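3. Materials and Table Layout

The object set was put together by Ghizlane Ouazzani and Florian Zwahlen in January. The requirement was a small group of household items and toys that differ in shape, stiffness and color, and that fit together on one white table with space left between them. Four objects were kept for the main layout: a teal plastic mug, a lavender plate, a striped pumpkin and a pink plush animal. 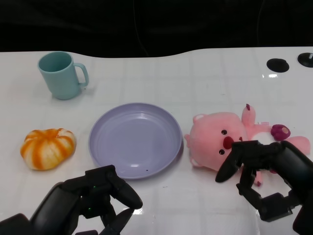 Color was the first selection criterion. Pale items tend to get lost on a glossy white surface, so each object needed at least one area that stands out from the table. The orange stripes meet this for the pumpkin. The plate is light, but its raised rim gives it a clear outline.

Stiffness was the second criterion. The mug and plate are rigid and keep their shape under any normal handling. The plush deforms, and its outline depends on which way it lies. We recorded its pose separately in the layout sheet for this reason.

3.1 Placement rules

The plate goes in the center and stays empty. The mug stands upright at the upper left with the handle to the right. The pumpkin goes below the mug, on the left side of the plate. The plush goes on the right side of the plate and may lie on its back or on its side. Contact between the plush and the plate rim is allowed.

Layouts were reset 18 times over 3 sessions. Natalie Cheetham read out the positions and Florian Zwahlen placed the objects.
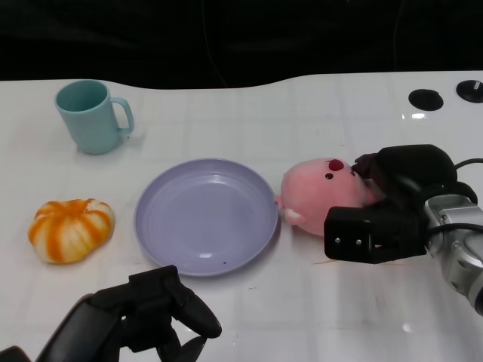

3.2 Problems with the layout

The glossy tabletop reflects the overhead lighting, and the plate also shows bright spots in its flat center. A matte cover was discussed with our advisor, Notburga Kofler, but was left out because it would have hidden the grid lines we used for placement.

The plush was the hardest object to place the same way twice. In 8 of the resets its pose did not match the sheet and had to be corrected. The mug gave no trouble once the handle direction was written into the rules.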